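Search this site Go

Speaker notes: what a creator bio leaves out

Start without the slide. Ask who has read a video creator's bio page this month. Most hands will go up.

My complaint is with the form. A typical page gives you a hometown, a pet, a school honor and a subscriber count, and I doubt any of it tells you why people watch. Grillance is my main case. The bio says the cooking channel "blew up overnight." Its own upload list shows 444 videos before the first hit. Pause there.

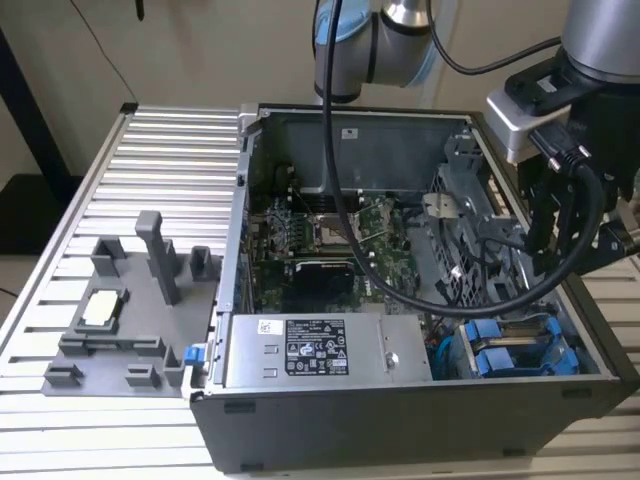
Then the second claim, that the channel was self-taught from day one. Maybe. The Ulus fan wiki repeats it on 3 pages, and every one of them links back to the same bio. I don't call that a source.

Risgate is the softer case, so go easy. Craft videos, a modest following, some 600 comments on the most popular one. The bio calls that "a devoted community." I read them all, and plenty were people asking what glue to buy.

Skip the Sivakumar section if we're past 9 minutes. If there's time: the page lists a childhood skating medal — fine, but there's no event, no year and no rink.
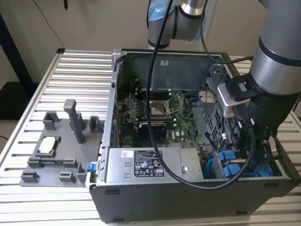 Should we stop reading these pages?
Keep reading them, but treat each line as something the creator wanted said, and look for a second place that says it.

Leave the upload list on screen while people ask their own. Don't take the one about money, I have no numbers I trust.

Contact | Copyright, all rights reserved | Back to top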